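Re: [bresteo-users] Gripper width drops to zero near plastic packaging

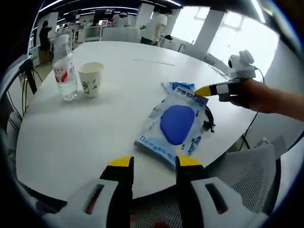

Left wrist view, package on the round table, second gripper coming in from the right.

On January 15, 2020, Kourosh Rezaei wrote:
> With the 2 grippers on one table, my width estimate jumps to zero
> for more than 10 frames in a row. I use the default Bresteo config,
> threshold 200. Is it the fisheye model or the colour mask?

Dear Kourosh,

I think it is the mask. We see the same thing in our recordings. The tracker looks for yellow tips, and when the other hand comes near the package there are three of them in view. The default code keeps the two largest areas and does not ask which side they come from. So sometimes it takes one of our own tips and the foreign one.

My solution is simple - I search only in the bottom part of the picture, one region for each finger, and do this before undistortion. The lens calibration I did not touch. On a sequence of 799 frames the jumps are gone, but I have not tried it with the Evevia fingers.

The patch is in the Tresura branch. Could you please run it on your data and send me the log?

Best regards,
Won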